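Plastic Cups: Getting Them Clean, Dry and Back on the Shelf

Posted 10/07/2018 in Garklow Kitchen Notes

I love a drawer full of mismatched plastic cups! They're light, they bounce, and every kid who comes over can have a different color. What I don't love is opening the cupboard and finding a leaning tower that smells like old juice. So once a season I pull out every last one and spread them over the table, and it's a surprisingly cheerful job.

Start with the sniff test. Any cup that smells gets warm water and a spoonful of baking soda, left to sit while you deal with the rest. Rinse well and wash as usual.
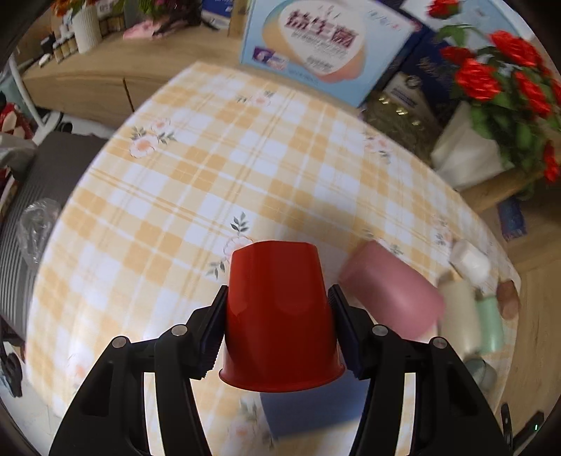 Red cup held upside down over the checked cloth, with pink, cream and mint green close by.

Drying is where I used to go wrong. A cup set flat on its rim on a smooth counter traps damp air inside, and then you stack it and it sticks. On a cloth or a folded towel they do much better, and laying them on their sides is better still — air gets right in. Give them a good hour (longer if it's a muggy September like the ones we get in Waronby).
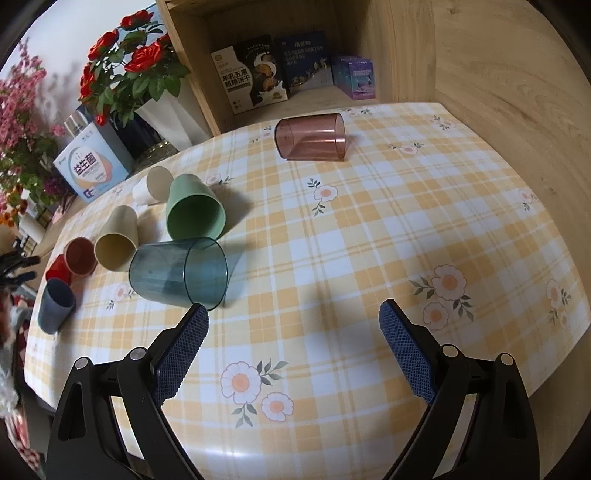 Once they're bone dry, sort by size before color. I know, I know, the colors are more fun! But a wide cup shoved into a narrow one will wedge, and that's how rims crack. Keep stacks short, and slip a strip of paper towel between any 2 cups that like to grip each other.

Already stuck? Stand the outer cup in warm water, put a little cold water in the inner one, wait a minute and twist gently. Don't pry with a knife.

Cloudy see-through cups often come up nicely after a soak in equal parts white vinegar and water.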